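Collecting pick-and-place examples in sim, part two

I spent most of February recording demonstrations for the fruit task, and I want to write down how it went before I forget the settings.

The setup is the same as last time. Everything runs in Plasden, our simulator, and I drive the arm with a hand controller. Each example is one full attempt from the start pose to the release. The policy gets the camera views and the joint positions, and it has to learn the rest from what I did.

Emiko Chiba suggested keeping other objects on the table, even when they have nothing to do with the task. My first set had a bare table, and the policy got lost as soon as I added a box. So now the extra items stay in and get shuffled between episodes.

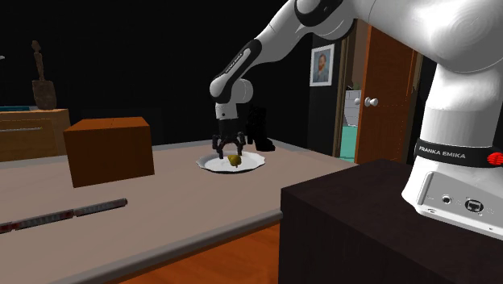

Lining up over the pear before closing the fingers.

The pear is harder than I expected. If I come down over the narrow end, it tends to slip out and roll, and I have to decide whether to keep the episode. For now I keep the ones where I recover within five seconds and throw out the others. Tuấn Đặng thinks I should keep all of them and label the bad ones. He may be right, but the labeling tool is slow and I haven't fixed it yet.

A good session gives me around 18 usable episodes. After that my hand gets tired and the approach paths get sloppy, which shows up in the training curves later.

Next I want to randomize the lights and move the plate closer to the base, where the elbow has less room. I also need to rewrite the export script, which still drops the last two steps of every episode.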